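Walon Gripper Comparison Kit – Set-up Guide
Section 4: Trying out two grippers on the same arm
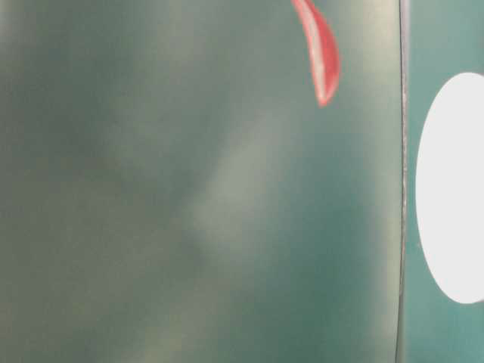 How many test picks do I need before I can say one gripper suits my work better than the other?

Plan on 400 picks for each gripper, which makes 800 for a full comparison. Smaller runs are fine for getting a feel for things, but a gripper that drops one box in fifty can look perfect for a good long while, and we'd hate for you to find that out after you've bolted it down for the season.

This section takes you through a side-by-side trial of the Matent two-finger gripper and the Kiltby suction gripper on the Walon arm. We'll assume you have finished Section 3, so the arm is fastened to its bench plate and the controller knows where home is. If you are coming back to the kit after some time away, please do run the homing routine again before you start. It's quick, and it saves a great deal of head-scratching later on.

What to have within reach

The Matent gripper and its short cable
The Kiltby gripper, its air hose and the spare cup
The hex key from the lid of the case
The Sjöberg camera, already on its post
The cartons or other items you plan to pick
A copy of the trial sheet, printed from the last page of this guide

Fitting the first gripper

1. Press Stop on the controller, then switch off the arm at the wall. Wait for the light on the wrist to go out.

2. Hold the Matent gripper up to the wrist and turn it until the small notch lines up with the pin. It only goes on one way, so if you find yourself pushing hard, take it off and have another look.

3. Tighten the screws a little at a time, going from corner to corner. Snug is plenty.

4. Plug in the short cable and tuck the slack into the clip on the forearm. Leave enough of a loop that the wrist can turn all the way in both directions.

5. Switch the arm back on and choose Matent from the Tool menu. The controller loads the weight and length for you.

CAUTION: Never change a gripper with the arm switched on, even when it is standing still. An arm that is holding its position can move when the weight on the wrist changes.

Checking the camera

6. Open Live View and look at your items where they will sit during the trial. The camera focuses best between 11 inches and arm's length. Things closer than that will come out soft, and the pick finder may not draw an outline around them at all.

7. If the outline wanders or flickers, try turning down the room lights or moving a lamp. Shiny printed cartons are the usual troublemakers, and a small change in the angle of the light often does more good than any setting on the menu.

8. Once you're happy, tighten the post and leave the camera alone until both grippers have had their turn. This really matters – a camera that has been nudged halfway through makes the two sets of results impossible to compare fairly.

Running the trial

9. Choose Trial, then New, and type in a name you'll recognize later.

10. Set the speed to Medium. You are welcome to try Fast another day, but please use the same speed for both grippers.

11. Press Start and stay nearby. The controller marks a pick as missed when the item doesn't reach the tray, and it pauses after 2 misses in a row so you can tidy up.

12. When the run is done, save it, switch off, and go back to step 1 with the Kiltby gripper. Connect the air hose after the screws are tight, and choose Kiltby from the Tool menu.

NOTE: Wipe the suction cup with a dry cloth before the run. Cardboard dust builds up on the lip, and a dusty cup will lose its hold on items it would otherwise carry very nicely.

CAUTION: Keep hands and sleeves out of the marked area while the arm is running. Press Stop before you reach in for a fallen item.

Reading the results

Open both runs from the Trial menu and choose Compare. You'll see the missed picks and the average time for each gripper. Look at the misses first, and use the notes column on your trial sheet to see whether they came from one kind of item. If they did, repeat the run with that item taken out and save it under a new name.

To change the number of pauses or the tray position, see Section 5.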